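How to Request a Street Closure for a Neighborhood Event

Residents of Zorkthorpe may apply to close a section of a local street for a block party, outdoor meal, parade or similar gathering. The steps on this page apply to streets maintained by the city. Private roads and state highways are handled under separate rules, and applicants who are unsure which kind of street they live on should call the Permit Desk before filling out the form.

Before You Apply

Choose a street section that begins and ends at an intersection. Closures that start in the middle of a block are not approved, as drivers have no safe place to turn. Bus routes, streets that serve a fire station and streets with a posted detour are also not eligible.

Check the date against the city works calendar. Paving and water main work take priority over events, and the section of Pinheiro Avenue east of the library is closed to applications until the end of March.

Speak with the people who live or work along the section. The application must include signatures from at least 73 percent of the addresses that face the closure. One adult may sign for each address. A landlord may sign for an empty unit but may not sign in place of a tenant.

Step 1. Complete the Application

Forms are available at the Permit Desk on the ground floor of the Felier Building and at both branch libraries. Write the names of the two cross streets exactly as they appear on the street signs. Give the start and end time of the closure itself, including the time needed to set up and clear away, and not only the hours of the event.

Every application must name one person in charge. This person must be present for the whole closure and must carry a charged phone. The number given on the form will be shared with the police and fire departments.

Step 2. Draw the Site Plan

The site plan may be drawn by hand on plain paper. It must show:

The location of each barricade
All driveways and fire hydrants
Tables, tents, stages and cooking areas
A clear lane for emergency vehicles, at least 20 feet wide
The route by which people will enter and leave

Tents may be held down with weights or filled water barrels. Stakes may not be driven into the pavement or into the joints between slabs. Cooking areas must be kept away from tents and parked cars, and each one must have a fire extinguisher within reach.

Step 3. Submit the Application and Pay the Fee

Applications are due 6 weeks before the event. They may be brought in person or mailed to the Permit Desk, attention Margarida Barros. The review takes around 3 weeks. If the plan needs changes, the office will call the person in charge, and the corrected page may be dropped off without a new fee.

The fee covers the loan of barricades for one day. Extra barricades and "No Parking" signs may be rented separately - ask for the equipment sheet when submitting the form.

Step 4. Notify the Block

Once the permit is issued, deliver a written notice to every address on the closed section, including those that did not sign. The notice must give the hours of the closure and the phone number of the person in charge. "No Parking" signs must be posted the day before.
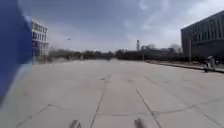
May residents drive in or out while the street is closed?

Residents may reach their driveways at any time, provided that a member of the event team walks ahead of the vehicle and the driver keeps to walking speed. Guests and delivery vehicles must park outside the barricades.

Step 5. Clear and Reopen the Street

All tables, trash and equipment must be off the roadway by the end time on the permit. Sweep the full width of the street, remove chalk from crosswalks, and stack the barricades on the grass strip for pickup. Spilled cooking oil should be covered with sand or cat litter, swept up and placed in a sealed bag. It may not be washed into a storm drain.

Report any damage to the Street Office by noon on the next business day. Questions about a permit already issued should be directed to Arnaldo Veloso at extension 3702.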